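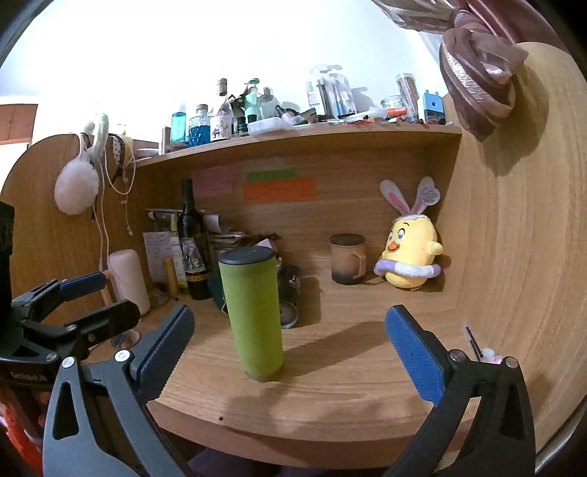
Green tumbler with a flat lid, on a desk.

Kerslake transcript dispute

The Kerslake transcript dispute was a political row in the Isdale assembly over whether to publish the full record of a phone call between the assembly leader, Vaughan McAlister, and the mayor of Prikville, Maxine Sheehan. Named for Kerslake, the district both sides wanted a say in. Ended with a partial release and a change to the standing orders. Often shortened to "the Kerslake call" in local papers, though there were two calls.

Background

Kerslake sits between Isdale and Prikville and has been run by a joint board for as long as either town has had an assembly. Each side names half the board. The chair rotates. Under the old agreement any change to the district's water charges needed a yes from both towns, and talks on a new agreement had been stuck since the previous winter. The Zimov report, commissioned by the board and named for the street its office is on, said the charges were too low to pay for new mains. Isdale accepted the report. Prikville did not, or not all of it.

McAlister and Sheehan spoke by phone in February. No officials were on the line at the Isdale end for the first part of the call, a point that came up again and again later. A second, shorter call was made the same evening.

The leak

A summary of the first call reached opposition members within a few weeks. It said McAlister had offered to back a Prikville candidate for board chair if Sheehan dropped her objection to the Zimov report. McAlister's office called the summary "a partial account by someone who was not in the room." Sheehan's office said nothing for two days, then put out one line confirming that the call took place.

Opposition leader Anahera Tipoki asked for the full transcript. Refused. She asked again under the information rules and was sent 331 pages, most of them the Zimov report itself and its appendices, with the call notes blacked out.

Where the summary came from was never settled. An internal review looked at who had access to the notes and reached no finding. Tipoki has said only that it did not come from a member of her party.

Assembly vote

Tipoki's motion to publish passed 38 to 37. Ashton McPhee, who sat with McAlister's party, voted in favor and was removed from his party role the next morning. He kept his seat. In his speech he said he had no view on weather the offer was improper, only that members could not debate a document they had not read.

Deputy leader Shona Ellery argued against. Her case was that Prikville had not agreed to publication and that no neighboring mayor would speak freely to Isdale again. Prikville then agreed to publication, with three passages held back at its request. 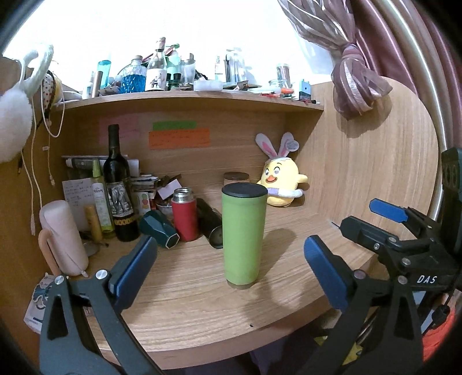

Contents of the transcript

The published text covers the first call only. The board chair does come up. McAlister says he "could live with" a Prikville chair, and Sheehan answers that it is "a separate conversation." The Zimov report is raised later, after a long stretch on bus timetables. No direct offer is made in the parts released. Supporters of McAlister took this as clearing him. Tipoki's side pointed to the three witheld passages, two of which fall between the chair discussion and the report.

Notes of the second call remain unpublished. McAlister's office has described it as a scheduling matter.

Reaction

Mixed, and mostly along party lines. Sheehan faced less pressure in Prikville, where calls of this kind are logged but not normally released. Members of the Kerslake board complained that they had learned of the talks from the newspapers.

Aftermath

McAlister stayed on as leader. A new standing order requires an official to be on the line for any call with the head of another authority, with a note filed the same day. Ellery, who had opposed publication, drafted it. McPhee later sat as an independent. The joint board went on under the old agreement, and the Zimov report has been neither adopted nor formaly rejected.

See also

Kerslake joint board
Zimov report
Standing orders of the Isdale assembly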